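Fadmont Robotics Notes › Papers › Hand-held grippers › Section 4

4. Comparing the two jaw designs at the table

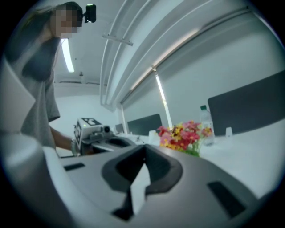 Figure 3. Table-top setting, seen from the camera on one hand-held gripper. A second device, with its marker panel on top, is held at the left. The vase of flowers, bottle and cups stand on the table beyond.

4.1 Set-up and tasks

We wanted to know how much the shape of the jaw matters when everything else is kept the same. The two designs, which we call Skavov and Joo, share one housing, one lens and one trigger spring, so a person can move from one to the other without learning anything new. The Skavov jaw has stiff, flat fingers. The Joo jaw has softer fingers that bend a little around whatever they close on.

The tasks were plain ones: move a cup to a marked spot, lift a bottle by its neck, and turn a vase by a quarter without tipping it. A table like the one in Figure 3 suits this work very well, as the cups are small, a clear bottle is hard for any camera to find, and flowers hide part of whatever is behind them. We recorded 1895 attempts with 11 people, and kept all of them, including the clumsy ones.

4.2 What we found

The softer jaw did better than we had dared to hope! Of the 564 attempts on the clear bottle, those made with Joo had far fewer slips, and people told us they stopped thinking about their grip after the first few tries. With the Skavov jaw they tended to slow down just before closing, and we can see this pause in nearly every recording.

Cups were a different story. Here the stiff fingers were quicker and more exact, above all when the cup had to be set down close to something else. The Joo fingers spread as they open and can nudge a neighbour by up to 18 mm. This is a real drawback on a crowded table, and we are already filing down the tips of the next set.

The wide lens was a pleasure to work with. It bends straight lines strongly (the ceiling rails in Figure 3 show this nicely), but it keeps the far side of the table in view while the jaw is still close to the person holding it. We had tried a narrower lens in May and lost sight of the target in too many approaches. Tracking from the marker panel stayed steady as long as the panel faced the room, and dropped out when a wrist was turned right over.

4.3 Replaying the motions

We then replayed a share of the recordings on the Plorine arm, with the same jaws fitted. The order of the two designs did not change for either object, which is the result that excites us most. The vase task is still open. The arm turns more evenly than a person does, yet it lets go too early, and we suspect the timing of the trigger signal.

Comments (3)

Sun-ja Ma: Lovely to see the failed attempts kept in. Did you try the Joo fingers on a half-full bottle? Ours sagged badly with the extra swing.

gripfan: 18 mm is a lot on my bench. Please post the drawings for the filed tips when they are ready.

T. at the back bench: Same trouble here with early release. We slowed the controller down and it got better, though not by much.

We use cookies to remember your reading settings. Accept | Manage choices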